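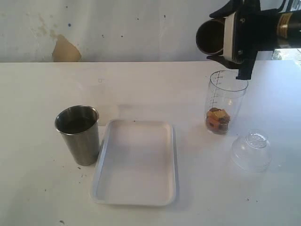 Flesthorpe Allotment and Garden Club
Minutes of the March meeting

Hello all, and thanks for bearing with me on these. I took notes on the back of a seed catalog again and I've typed them up as best I can. If I've got you down as saying something you didn't say, tell me before the next meeting and I'll fix it.

We started at 7, or a bit after, because the side door was stuck. Fourteen of us made it, which I thought was pretty good for a wet night!

Last month's minutes
Approved, with one change. I wrote that the club would "replace" the hose reel by the lower gate. What we agreed was to repair it. Sorry! It still leaks at the joint, by the way, so please turn the tap all the way off when you leave.

Water
This took up most of the first half hour. The rain barrels behind the shed were full to the top when I looked, but the mesh lids have blown off two of them and I'd like them back if they've landed on your plot. We talked about whether to put in a second standpipe near the top beds. Bareck came out to look at it and their quote was higher than most of us wanted, mainly for digging the trench. Several people said we could dig it ourselves and have Bareck do only the pipe. I was a little doubtful (I remember the fence posts) but I got outvoted, and I'll ask them if they'd be willing to work that way. Carried over to April.

Seed order
Benavides has moved our order into the next batch, so the onion sets and the early potatoes should get here at the same time. The club order comes to just over $100 this year. If you ticked the box for garlic, please note it's fall garlic and it won't be in this delivery. Three people asked me about this during the break and I said I'd put it in writing, so there it is in writing.

We also had a long and very friendly argument about tomatoes. I'm not going to minute all of it. The upshot is that we'll try Uvau, the short bushy one, in the shared greenhouse, next to the usual cherry kind, and whoever is on watering that week will jot down how they're doing in the notebook on the hook. I'm excited about this one. I've grown Uvau at home and it puts up with being forgotten for a weekend, which suits me fine.

Plots
There are 4 plots free at the moment, all on the north side. There are 10 names on the waiting list, so I'll start calling from the top. One person on the list asked if they could share a half plot with a neighbor, and we said yes, so long as one of them signs for it.

The bindweed along the back fence is up already. Please dig it out, don't just pull the tops, and don't put it in the compost!! Bag it and leave it by the gate.

Plant swap
We're holding it in May again, in the morning this time, starting at 10. Bring your spare seedlings in pots you don't need returned, with the name on a label. Last year I took home what I was sure was a zucchini and ended up with a pumpkin that ate half my path. We still need folding tables, so let me know if you have one.

Any other business
The wheelbarrow with the flat tire has a new tire. Big thank you for that. Somebody left a pair of green gloves in the greenhouse and I've hung them by the door. The key to the tool shed is sticking, so wiggle it and don't force it.

We finished at 8:30 and a few of us stayed to finish the lemon cake.

Still on my list: call Bareck about the trench, call the waiting list, find the lid for the big kettle.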